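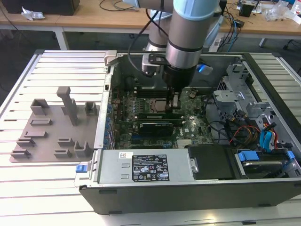
Kernbridge college fills its neural network night course, loses half the chairs

KERNBRIDGE, November 20, 2018 - The evening course in neural networks at Kernbridge Community College has sold out for the winter, which came as a surprise to the college, and to the pottery class that had been promised the same room.

Registration for the course opened at nine in the morning and closed before lunch. It has 80 places. The college received 1,832 applications, a figure the registrar's office first took for a fault in the web form and spent part of the afternoon trying to fix.

"We ran it last March with 11 people, and two of them were looking for the tax seminar," said instructor Fergus Crichton. "One stayed, to be fair. She got the highest mark."

The course runs over ten evenings and assumes some Python, a little high school algebra and a tolerance for fluorescent lighting. Students begin with a single artificial neuron, which can be taught to do almost nothing, and work up to a small network that sorts pictures of handwritten digits. After that come overfitting, dropout and learning rates, and an evening on how to read a loss curve without lying to yourself about it.

Crichton has kept the final project from last time. Each student trains a model on a set of data from their own job or hobby and then explains to the room, in plain words, what it gets wrong. Marks are given for the explanation. A model that is right 90 per cent of the time will lose to a worse one if its owner can't say what is happening in the other ten.

"Everybody wants to show the good number," he said. "I want to hear about the bad one."

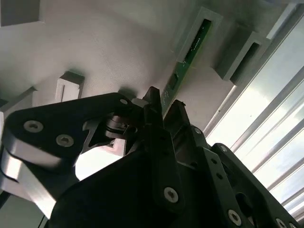 Last spring's projects included a network that predicted when the Macaraeg ferry would be late. It was outperformed by a rule saying the ferry would be late. Another student tried to grade maple syrup by colour from phone photos and learned a good deal about kitchen light bulbs.

Demand this year owes something to Jiltidberg, the logistics software firm on the edge of town, which told its staff in the fall that it was becoming "an AI-first organization" and left them to work out what that meant by the new year. Judging by the email addresses on the waiting list, a fair number have decided to find out at the college's expense.

Brock Gauthier, who schedules routes at the firm and got one of the places, said he had already done an online course and finished it with a certificate and no clear memory of the contents.

"I could follow along fine while the fellow was typing," Gauthier said. "Then he stopped typing and I had a blank screen and a cup of tea. I'm hoping for somebody who'll look over my shoulder and wince."

The fee is unchanged, and the textbook is free to read online. Students are asked to bring a laptop. Those whose laptops are too old for the job may log in to the college's own server, named Gellamano after a goalie in the former dean's beer league, and reported to have about the same reflexes. Crichton recommends starting any long training run before the coffee break.

A second section has been discussed. It would need another instructor, and the college concedes that people who can teach the subject are mostly being paid a great deal more to do something else. An advertisement went up last week offering the standard sessional rate and parking. There has been one reply so far, asking whether the parking could be had separately.

In the meantime, applicants who missed out have been offered places in Introduction to Spreadsheets, same evening, across the hall. Four have accepted. The college says it will write to the rest once it has worked out how to send that many emails without being blocked as spam, a problem Crichton has suggested setting as homework.

Classes begin in January in Room 9. The pottery class will meet in the cafeteria and would like it known that the kiln is staying where it is.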